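**Subject: Re: artificial hydrangeas - stems or just heads?**

> Hello all, I've been asked to do the tables for our spring lunch at Tarkgate and the budget won't run to fresh. I've seen blue hydrangeas sold as heads only, which work out cheaper, but also on long stems with a leaf. Does it matter which I get if they're only going in low bowls? And does anyone know how to stop them looking so fake? The last lot I bought were flat as pancakes when they came out of the box and I never got them right.

Oh, get the stems! I did exactly this for a lunch in February, and I started out with a bag of heads because they were cheaper, and I spent a whole evening trying to wedge the wretched things upright with scrunched-up paper. Never again. You can always shorten a stem (proper wire cutters please, your kitchen scissors will never forgive you) but you can't do much with a head that has nothing under it.

The other good thing about the stemmed sort is that you can get in underneath and sort the shape out. Turn the flower so you're looking up into it from below and you'll find all the thin little stems that hold the florets, coming off the top of the main one. 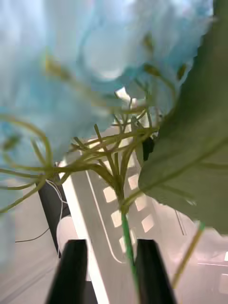
Bend those and leave the petals alone. I used to fluff mine from the top like a pillow, and all that does is crease them. Start with the outside ones, pull them down and out a bit, then work inwards and keep turning the whole thing as you go. It takes ages on the first and then your fingers get the hang of it. If they've been really squashed in the post, hang them upside down in the bathroom while somebody has a hot shower. I can't promise it does anything but I always do it.

As for looking fake, I think it's mostly colour and leaves. Pale blue is the kindest of the lot - the bright ones shout at you from across the room. Don't strip the leaves off either, even for a low bowl. I keep any odd sprigs that come away and poke them in round the rim at the end, where they hide a multitude of sins.

I'd also put one other flower in with them. A single red rose beside a big pale blue head looks much better than I expected, and it stops the table going all christening cake. Lay the lot out flat before you put anything in a bowl, stems and spare leaves and all, and move things about until you like the look of it.
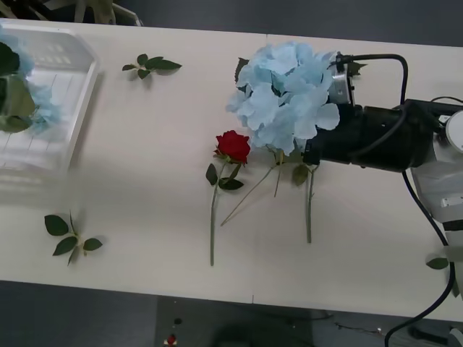 Lengths next. For low bowls I cut mine to 20 cm, which sounds too long, but you lose a good bit of that pushing it into the foam. Get the dry foam, the grey or brown stuff. I used Kirell last time and it gripped well, though it does shed crumbs all over your jumper. Thaler do a firmer one that I found hard going with the thinner stems.

How many tables have you got? I had 4 long ones and ended up with nearly 80 stems, and I could have managed with fewer if I'd opened them all out properly before ordering the second box. They take up a lot more room once they're done.

You're welcome to borrow my bowls if you can collect. They're plain white and a bit chipped underneath, but that side's on the tablecloth.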